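문의 번호 3519 처리 기록
제목: Zarkum 8월 할인 행사 쿠폰 미적용 건
접수자: Kamonchanok Inthanon
담당: Ledelen 온라인몰 고객지원팀 Arturo Marras

1. 접수 내용
고객께서 Zarkum 태블릿을 주문하시면서 50% 할인 쿠폰을 입력하셨으나, 결제 단계에서 정상가가 청구되었다고 알려 오셨습니다. 쿠폰 입력란에는 "적용 완료" 문구가 표시되었다고 합니다.

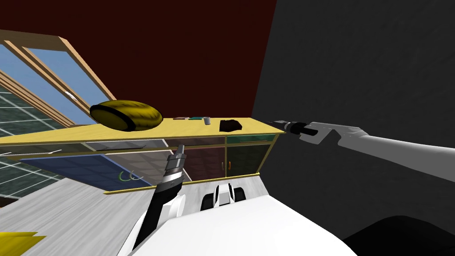

2. 1차 확인
주문 서버 기록상 쿠폰 코드는 정상 수신되었습니다. 다만 장바구니에 Breteo 충전기가 함께 담긴 경우 할인 계산이 두 번 호출되며, 두 번째 호출에서 할인액이 초기화되는 현상이 재현되었습니다. 충전기를 제외한 주문에서는 동일 현상이 발생하지 않았습니다.

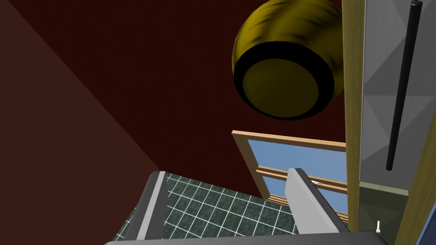

브라우저 캐시 삭제 및 재로그인은 효과가 없었으므로 고객께 추가로 요청드리지 않습니다. 해당 건은 결제 개발 담당 Samran Chaiyaporn에게 이관하였습니다.

3. 조치

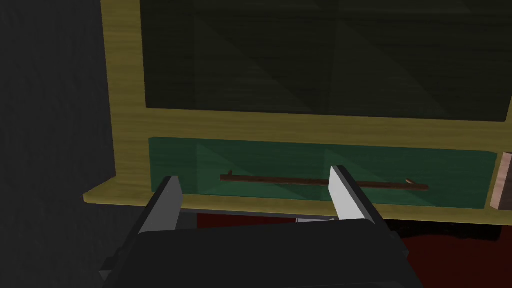

결제 모듈 수정본은 2026-09-24 배포되었으며, 차액은 원 결제 수단으로 환불 처리하였습니다. 상품 목록의 색상 분류도 함께 점검하였습니다. 태블릿 케이스의 "청록" 항목은 사진 속 서랍 앞판처럼 채도가 낮은 청록색을 가리키며, 선명한 녹색 제품은 별도 항목으로 분리하였습니다.

상태: 종결

최근 문의
- Klinhom 이어폰 사은품 누락
- 적립금 2000점 이중 차감
- 사전 예약 주문의 배송지 변경
- Breteo 충전기 묶음 할인 조건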